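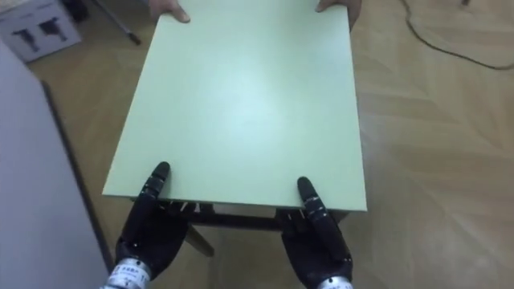
The Hiltgate co-carry test is a benchmark for comparing robot hands and arm controllers on tasks in which a person and a two-armed robot hold the same object. It was devised by Ximena Cisneros and Etornam Adjei at the Pridton laboratory as a supplement to single-arm grasping tests, which give little information about loads arriving through the object from a human partner.

Procedure

The standard object is a small light table. The person grips the far edge of the top and the robot grips the near edge with both hands, fingers over the rim. The pair lifts, travels a marked path with one turn, and sets the table down. Each combination of hand and controller is run 24 times, with the person leading in half of the runs. Wrist force is logged at 300 Hz.

Scoring

A run is scored on tilt of the top, peak wrist force and slip at the fingertips – the last measured from head camera video. Regrasping is allowed once. A drop scores zero.

Results

The first published comparison covered six hand and controller pairings and 1,461 runs, including repeats after sensor faults. Jointed hands under the Tutanari compliance controller had lower peak forces than the Lanz parallel grippers under position control, but slipped more often during the turn. Berenice Manríquez later attributed part of the difference to fingertip wear.

See also

Bimanual manipulation
Impedance control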